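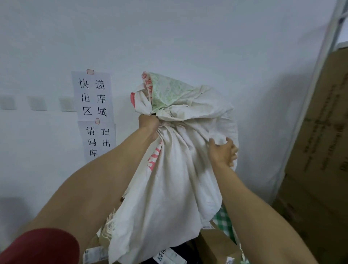 Posting our working rules for recording manual handling at parcel pickup points. These are for teams collecting demonstrations to train a lifting robot. Draft 2, in use at Pleldale since July. Thread.

---

**Scope.** The rules cover soft goods: woven sacks, cloth bundles, anything that changes shape when you pick it up. Rigid cartons have their own sheet and I'm leaving them out of this thread.

---

**Rule 1: one lift, one clip.** Start with both hands open and clear of the item. End with both hands open and clear of the item. If the operator sets the sack down halfway and regrips, the whole thing stays in and gets the tag `regrip`. Don't trim it.

---

**Rule 2: name the grip for each hand separately.** "Two-handed lift" is useless as a label. A tied sack held with the left hand wrapped around the gathered neck and the right pinching a fold at the side gets `L: wrap, neck` and `R: pinch, side`. The two hands are doing different jobs, and the policy has to learn both.

---

**Rule 3: never label weight from appearance.** A bulging sack can hold bedding or rice. Weight comes from the scale or the field stays blank. We rejected 143 clips from the first Mandagi batch over this one field. All of them had a weight typed in. None had a scale reading behind it.

---

**Rule 4: closure type is a required field.** Allowed values: knot, clip, band, tape, sewn, unknown. If you can't tell a clip from a band, write `unknown` and move on. A wrong value costs more to find later than a blank one costs to fill.

---

**Rule 5: log surface damage before the lift.** Frayed edges, loose threads, open seams. Loose threads catch on finger joints. On the Gernunum hand they also confuse the contact sensor, and the hand reports a grip it doesn't have.

---

**Rule 6: leave the background alone.** Wall signs, shelving, stacked cartons and neighboring parcels all stay where the site keeps them. Our early clips were shot against a cleared floor and the model did badly at the first real counter it met.

---

**Rule 7: shipping labels are personal data.** Barcodes, handwriting, names, phone numbers. Mask them before the clip leaves the site machine. Posted site signs ("scan the code to check out" and so on) don't need masking. Transcribe those in the original language, with the translation in a second field.

---

**Rule 8: sleeves and skin.** Record sleeve color and whether the forearm is covered. Disari's hand tracker drops out at the cuff more than we'd like, and we can't measure that without the field.

---

**Review.** Two reviewers per clip, working blind. Agreement below 80 percent on grip labels sends the batch back. We started at 70 and raised it after `pinch` and `wrap` kept getting swapped on folded material.

---

**Open item.** We have no good definition of when a lift begins. First contact is easy to mark but includes a lot of fumbling. Load transfer is the better event – but you can't see it reliably on a soft sack, where the cloth goes tight well before the bottom leaves the pile. For now we mark first contact and add a second timestamp where both reviewers agree on it.

---

If your team marks load transfer some other way, reply with your definition and the sensor you used. Video-only methods welcome too.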